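Rulik 화이트 선반장을 들인 지 1년이 조금 넘었다. 작년 May 세일 때 Nakia 매장에서 전시품을 보고 주문했고, 6/28/23 현재까지 작업실 벽 쪽에 두고 매일 쓰고 있다. 구매를 고민하는 사람이 많은 것 같아 쓰면서 느낀 점을 적는다.

## 크기와 조립

폭은 90cm, 높이는 70cm짜리를 골랐다. 같은 시리즈에 더 넓은 것도 있지만 우리 집 벽 길이로는 이 크기가 한계였다. 조립은 혼자서 했다. 설명서 그림이 작아서 옆판 앞뒤를 한 번 바꿔 끼웠다가 다시 풀었고, 나사 구멍은 전부 잘 맞았다. 동봉된 육각 렌치는 짧아서 손이 아프다. 집에 긴 렌치가 있으면 그걸 쓰는 편이 낫다.

수평은 바닥 상태에 따라 많이 다르다. 우리 집은 바닥이 한쪽으로 살짝 기울어서 다리 밑에 얇은 패드를 하나 넣었다. 조절 나사가 없는 점은 아쉽다.

## 상판

흰색 무광이다. 번들거리지 않아서 조명을 켜도 눈이 편하고, 밝은 벽 앞에 놓으면 색이 튀지 않는다. 손자국도 거의 안 보인다. 여기까지는 만족한다.

문제는 얼룩이다. 무광 흰색은 뭘 흘리면 표가 난다. 나는 차를 마시면서 일하는 습관이 있고 받침을 잘 안 쓴다.

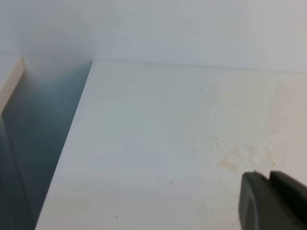 연한 황갈색 얼룩이 한번 자리를 잡으면 주변까지 누렇게 보이고, 자잘한 갈색 점이 흩어진 부분은 멀리서 보면 그냥 때가 탄 것 같다. 중성세제를 묻힌 천으로 닦아 봤는데 조금 옅어지는 정도였다. 매직 스펀지는 안 보이는 구석에서 먼저 시험해 봤더니 그 자리만 결이 달라져서 그만두었다. Lacerda에서 나오는 표면용 크림 세제는 그나마 효과가 있었지만 문지르는 시간이 꽤 걸린다.

음료를 자주 올려놓을 사람은 처음부터 투명 매트를 깔기를 권한다. 나는 Sotidby에서 맞춤 재단한 매트를 주문해 두었다.

## 옆 가구와의 틈

옆에 다른 가구를 붙여 쓸 계획이라면 틈을 미리 생각해야 한다. 딱 붙지 않으면 사이가 깊고 어두워서 펜이나 클립이 빠졌을 때 꺼내기 번거롭다. 긴 자 끝에 양면테이프를 붙여서 꺼낸 적이 몇 번 있다. 완전히 붙이든지, 청소기 노즐이 들어갈 만큼 띄우든지 둘 중 하나로 정하는 게 좋다.

벽과 만나는 쪽도 먼지가 모인다. 마른 붓으로 한 번씩 쓸어 주면 된다.

## 내구성과 가격

무거운 책을 올려도 아직 휘지 않았다. 옆판 나사는 반년쯤 지나 한 번 조였다. 모서리 마감도 들뜬 곳이 없다.

가격을 생각하면 튼튼함에는 불만이 없고, 상판 관리는 손이 간다. 다시 산다면 같은 모델의 회색을 고르겠다. 회색은 매장에서만 봤는데 흰색보다 얼룩이 덜 눈에 띌 것 같다.

별점은 다섯 개 중 세 개 반.

작성: Iolanda Portela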